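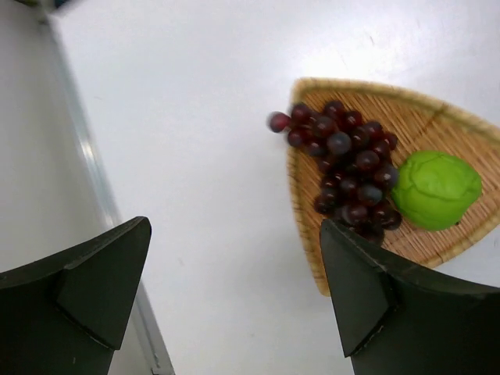

Tue 29 October

Quick one before the bus. Numbers from the weekend run are in and I want them down somewhere before I forget what I did.

So the question was whether the wrist camera alone is enough to train the fruit-and-basket policy. Trained two versions, same demos, 706 of them, same seed, same everything. One gets wrist views only. The other gets wrist plus the fixed view. Left both cooking on Molura (our slow box) and went home.

Wrist only is better than I thought at the grasp itself. Close up it's fine. Where it falls apart is the search – grapes out of view, arm just sort of wanders. Idris Rosser called this back in April and I argued with him for an entire lunch. Sorry Idris.

With the fixed view added the wandering mostly goes away. Slower to train tho, and it gets fussy about where the basket is. Need to shuffle the start positions way more then I have been. 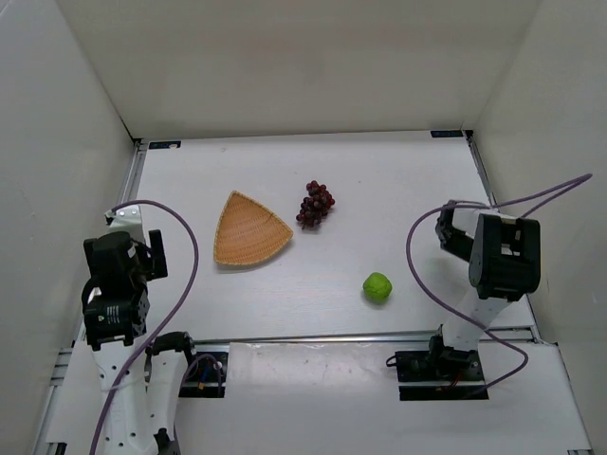 Fixed view. Basket, grapes, green thing, all separate.

Grapes are still the worst object. Lumpy, different from every side. Rocío Vidal thinks it's a labeling problem, 261 demos have the grasp point marked by the old script and she doesn't trust it. Could be. Will relabel those first, retrain, then look at the cables moving through the fixed view, which I suspect the model is paying attention to. No proof yet.

Anyway. 11 seeds next, one is not a result. More when Molura is done.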